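The long way round Khương

Thirty-two missions in, I lost my whole squad to a bridge. I had checked the rooftops, I had checked the alley behind the fish market, and I had two scouts lying flat on a warehouse with a lovely view of the canal. Then I walked everyone across in single file, like ducklings, and the timer on the charges ran down at the end of the enemy turn. I sat there for a minute with my tea going cold. Then I started the campaign again from the beginning, and I was delighted to be doing it!

Khương is that sort of game. It is a turn-based tactics game from Norner, a small studio whose earlier work was mostly puzzle games for phones, and it has swallowed most of my summer. You run a smuggling crew in a river city under blockade. Each mission is a small map, a handful of people and far too few turns.

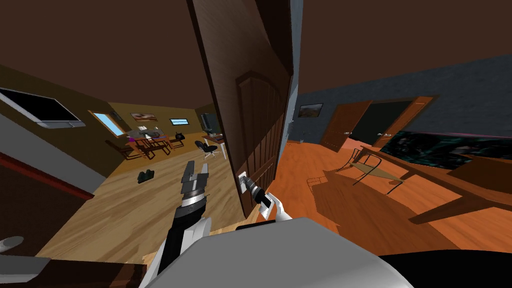

Picture: Studlow Interactive Archive

The first thing you notice is how little shooting there is. Your crew can fight, badly, but every shot makes noise, and noise is the real enemy here. It spreads across the map in rings, weaker through brick, stronger over water, and a patrol that hears something will go and look. They don't magically know where you are. They walk to where the sound was, poke about, and then take a slightly different route home, and that altered route can wreck a plan you made six turns ago (or rescue one, which feels marvellous).

I love this system. I love it so much that I spent an evening on the second map doing nothing but throwing bottles, trying to get four guards to stand on the same jetty. I managed three. The fourth had stopped to talk to a cook.

Movement works on a pool of 50 points shared by the entire crew, so there is no such thing as everyone having a go. You might spend the lot sending your fastest runner from one end of the docks to the other while the others hold their breath. Or you dribble it out, a step here and a crouch there, and finish the turn with everybody somewhere slightly awkward. Unspent points don't carry over. I spent my first few hours furious about that, and now I think the game would fall apart without it.

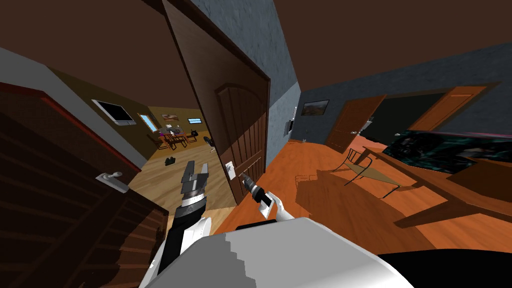 Indoors, with doors standing open off the hallway.

Between missions you go back to a barge called the Brinero, and this is where the hours really vanish. You patch people up, you argue over shares, you decide whether the money goes on better boots or a second engine. Buy the boots. The engine opens up the northern canals, which sound thrilling and are full of searchlights, and you will not be ready for them until you have somebody who can climb. I bought the engine in all of my first three campaigns, mind you, so take my advice with a pinch of salt.

The crew themselves are wonderful company. They haven't got voices, only short lines of text and a way of standing, but they remember things. Leave a man behind on a roof and he'll make his own way home two missions later, thinner and ruder, and he'll refuse to go anywhere near that roof again. Let two people share watch often enough and they begin to cover each other without being told, which costs nothing from the pool. My best pair got through the customs house on four points between them. I cheered out loud.

There are rough patches. The camera gets in a muddle inside tall buildings and will sometimes show you the attic when you wanted the cellar. Saving in the middle of a mission is limited to one slot, and it wipes itself when you load it, so a crash hurts. I had two of those, both during rainstorms, and the November update that Norner has promised is supposed to deal with them. The tutorial is also far too polite. It explains doors and ladders with great patience and says hardly a word about wind direction, and wind direction got more of my people arrested than anything else.
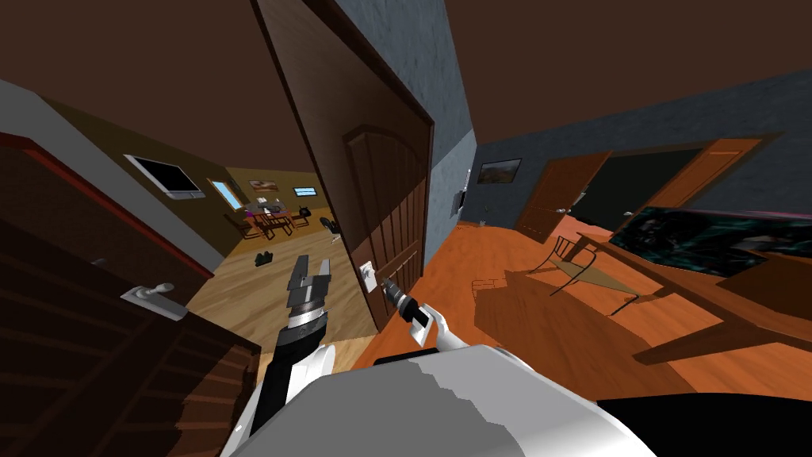 Wind, for the record, pushes your noise rings downwind by a square or two for each point on the little flag in the corner. Look at the flag every turn. Look at it again before anybody jumps. On the reservoir map it swings right round halfway through, and a landing that was silent on turn five will bring the whole garrison running on turn nine.

The game lists 300 contracts, drawn from a deck that is reshuffled with each new campaign, and I have seen perhaps a third of them. Some are tiny. One asks you to deliver a goose. Another has you row a piano past a police launch in fog, with the piano making a faint noise each time you turn, and I've now failed it in every way I can think of, including one where the piano got there and we didn't.

My current crew have 587 coins, a leaking hull and one very good climber. The northern canals are open. I'm going in tonight, with the boots this time.

31 July 2021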